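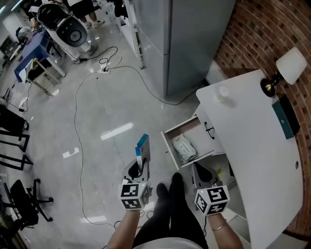 Small white and light blue box, by the open drawer at the curved desk.

March, notebook, glue trials cont.

Third go at the Serlow paste. Kirsten is still convinced it holds better than our own wheat starch mix and I am still not convinced of anything. The tub says "archival" on the lid. So did the last one, and that went yellow on the windowsill before we had finished the jar.

Setup same as before. Strips of the thin repair tissue glued across a tear in scrap book pages, left under weights, then pulled by hand with the spring scale. Yes, by hand. Amra says this makes the numbers useless and she may have a point, but she hasn't offered to buy a proper tester.

Batch A, Serlow straight from the tub: pages cockled badly. Too wet, or too much brush, or both. I wouldn't put this on anything a customer cares about.

Batch B, Serlow thinned 3 to 1: flatter. Let go early on the scale in most strips. One held to the end and of course that is the strip Kirsten photographed.

Batch C, our wheat starch, strained twice: no surprises. Peeled with the paper fibers instead of coming off clean, as it should.

Drying time was 90 minutes for all of them. The Serlow leaflet claims you can handle the page much sooner. I tried that on two spare strips and they slid. Leaflet goes in the drawer with the other leaflets.

Nokuthula wants to know if humidity explains it. Maybe. The gauge by the sink has read the same since I started here, so I don't trust it either. Ask Elżbieta if she still has the good one from the map job.

Paper stock: 128 sheets left of the old ledger scrap, enough for another round if people stop using it for shopping lists. Don't use the glossy catalog pages, the coating throws everything off.

The Flindley atlas is waiting on this and Valentina has asked twice. My answer for now is wheat starch and patience. If someone wants to repair page 678 with the new stuff they can sign for it.

To do: fresh batch of starch, clean the strainer properly this time, repeat B with a drier brush. Kirsten to pull the strips, me to read the scale, then swap.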